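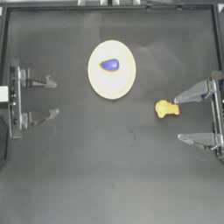

Work area with both grippers open, plate and toy food on the tray.

Ticket: Right arm stops short on second item, "plate and serve" routine
Product: Tostden two-arm tabletop kit, evaluation unit
Customer: Benavides, product review desk
Opened by: Lizeth Marulanda
Assigned to: Segundo Urrego, Likon support
Opened: 9/16/20
Priority: Normal
Status: Closed, with one item moved to documentation

Original report

We have the Tostden kit on loan for a review and are going through the sample routines that come with it. The one giving us trouble is "plate and serve." The left arm is supposed to put the purple eggplant on the plate and the right arm is supposed to put the yellow piece on the plate after it. The first half works. The second half does not.

What happens is that the right arm comes in, opens, lines up with the yellow piece and then waits. After the wait, the controller shows "target not confirmed" and the routine ends. No alarm, no error light on either arm. If I press resume, it does the same thing again from the same position.

It is not every time. When I ran it last night it failed more often than it passed, and this morning it failed on the first try. The left arm has not failed on the eggplant in any of these runs.

Things I have already tried:
Restarted the controller.
Ran the homing routine on both arms.
Swapped the start order so the right arm goes first. It stopped the same way, just earlier.
Wiped down the tray.

I would like to know if this is a fault in the unit or something in our setup. The review has a section on how the kit behaves out of the box, and I don't want to mark it down for something we did.

Lizeth Marulanda

Reply from Segundo Urrego

Hello Lizeth,

Thanks for the clear write-up. "Target not confirmed" comes from the vision side. The arm gets to the approach point, asks the overhead camera for one more position reading before it closes, and if that reading is too weak or too far from the first one, it holds and then gives up. So the arm is doing what it was told. The question is why the second reading is bad.

Please check the following and write back with what you find:

1. The confidence setting for the right arm. It is under Routine, Plate and Serve, Advanced. The factory value is 700.
2. The confirm wait, on the same page. The factory value is 300, in milliseconds.
3. The firmware version on the controller. You should be on version 5. Version 4 had a known problem with small items near a gripper tip.
4. Where your light is coming from. Overhead is best. A window or lamp to one side can wash out part of the tray.

Please also attach the log file from a failed run. On the controller, go to Service, then Export.

Segundo

Reply from Lizeth Marulanda

Log attached. Answers in order:

1. Confidence is at 700 for both arms.
2. Confirm wait is 300.
3. The controller says version 4. The box has a sticker that says 5, so I assumed it was on 5. I did not check the screen until you asked.
4. We have ceiling lights and one desk lamp that was already on the bench when the kit was set up. The lamp is on the side near the viewer, opposite the mounting brackets. I had not thought of it as part of the setup.

Hortensia Tello from our test room is the one who unpacked the unit and put it together. I'm adding her to the ticket.

Reply from Hortensia Tello

Hi. I followed the printed quick start guide. It doesn't mention a firmware check. It says to plug in, home the arms, run the camera calibration and load a routine. Calibration passed on both sides. I ran it with the desk lamp off, because I only brought the lamp over later to see the cable connectors. So the lamp was not part of the calibration.

The guide also says to start each item "within reach of its arm" but gives no distance. We have been putting the yellow piece fairly close to where the right gripper comes in, to make it easy. Is that wrong?
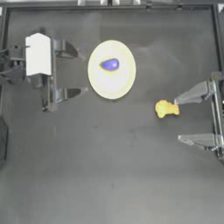
CAMERA PLACEMENT AND SPACING

Note from Segundo Urrego

Your spacing question is a good one and I think it's a large part of this. The yellow piece is right at the tip of the upper right finger, touching it or nearly so, with the gripper still open. The eggplant is up on the plate with clear white around it. The left fingers point at the rim of the plate and stay off it. So the camera has an easy job on the left and a hard one on the right.

When a small item sits against a fingertip, version 4 can read the item and the finger as one shape. The center point of that shape then shifts toward the arm. The second reading lands in a different place from the first, and the routine stops. This is the problem version 5 was meant to fix. It does fix most of it, though not all. Even on the current version we tell people to leave some bare tray between the item and the finger.

The other part is the light. The lower part of the tray is a good deal paler than the top. The tray is dark gray so that items stand out from it, and the more it washes out, the less the camera has to work with. The yellow piece also has a bumpy surface with bright spots on its upper side, so its outline is less steady than the eggplant's to begin with.

I also looked at the log. The first reading on the yellow piece passes each time. The second one fails on position, and on one run it fails on confidence as well. That fits with both causes. The motor currents on the right arm look normal, and I see nothing that points to a bad part.

Please do these steps in this order and run the routine after each one, so we know which change did what:

Step A. Move the yellow piece toward the middle of the tray, about a finger's width clear of the right gripper. Leave everything else alone.
Step B. Turn off the desk lamp and run camera calibration again.
Step C. Update the controller to version 5. The file is on the download page under Tostden, Controller. The update takes a while and the screen goes dark partway through. Leave it plugged in.

Don't lower the confidence setting for now. It will make the message go away, but the arm may then close beside the item.

Reply from Lizeth Marulanda

Results:

Step A. Better. It passed more than it failed, but it still stopped a few times with the same message.

Step B. Better again. One stop in the whole set. The calibration screen now shows the lower part of the tray closer in tone to the rest.

Step C. Had trouble with this one. The update would not start. The controller says "package not accepted" and goes back to the menu. I downloaded the file again and got the same result. Hortensia tried from another laptop, same thing.

Reply from Segundo Urrego

"Package not accepted" usually means that the file is for a different model. Evaluation units went out with a different controller board from the retail ones, and they need their own package. I should have asked for the serial number before sending you to the public page. Could you send it? It is on the underside of the controller.

Reply from Hortensia Tello

Serial number sent by private message. It starts with the letters EV if that helps.

Internal note, visible to customer by request

EV confirms an evaluation board. These came from Wedovau, who assembled the early controllers for us. I have asked Mercedes Montoya in firmware for the matching version 5 package. She says it exists but was never put on the download page.
– S. Urrego

Reply from Mercedes Montoya

Package is in your customer folder. Install it the same way as the other one. After it finishes, the controller will ask to home both arms. Please say yes, even if they look like they are already home. The position tables are rebuilt during the update, and the old ones are not kept.

Your saved settings should carry over. Check the confirm wait anyway. On some of the evaluation boards it goes back to zero, and that will cause a stop on every single run.

Reply from Lizeth Marulanda

The update went through. Both arms homed. The confirm wait had gone to zero as Mercedes said it might, so we put it back to 300. Confidence was still at 700.

We then ran "plate and serve" for the rest of the afternoon with the lamp off and the yellow piece kept clear of the gripper. No stops. Before packing up, I put the yellow piece back up close to the finger on purpose. It passed most of those runs and stopped on a couple. With the lamp back on and the piece close, it stopped more often again.

So from our side the routine works as described, as long as the spacing and the light are right. I have two comments that will go in the review, and I would like Likon to see them first:

The quick start guide should tell people to check the firmware. A sticker on the box is easy to take at face value.

The guide should give a real distance for item placement. "Within reach" made us put things too close.

Reply from Rigoberto Betancur, Likon customer support lead

Lizeth, Hortensia, thank you both. The comments are fair and you are welcome to print them. I have opened a documentation request for the quick start guide covering four things: the firmware check, a minimum gap between item and fingertip, a line on side lighting, and a note to repeat calibration if the lighting changes. The guide for the retail kit has the same wording, so it will be changed there too. The new one is planned for November.

We are also adding the evaluation board package to the download page so that other reviewers don't run into the same message. It will be listed separately, with the serial prefix next to it.

On the "target not confirmed" text itself – we agree it doesn't tell the user much. Mercedes is looking at having it show which check failed, position or confidence. I can't give a date for that one.

Lizeth, is it all right to close this?

Reply from Lizeth Marulanda

Yes, fine to close. One last question, no rush on it. If we want to use our own items in place of the ones in the kit, do we need to set the confidence for each item or for each arm?

Reply from Segundo Urrego

Per arm in version 5. There is no per-item setting. If your items are very different from each other, save a copy of the routine for each and change the value there. Start from 700 and only go down in small steps. Dark items are harder on the dark tray, so expect to spend more time on those.

Closing now. You can reopen by replying to this ticket.

Resolution: Setup (item spacing, side lighting) and outdated firmware on evaluation board. No hardware fault found. No parts shipped.
Linked: Documentation request, quick start guide. Download page change, evaluation packages.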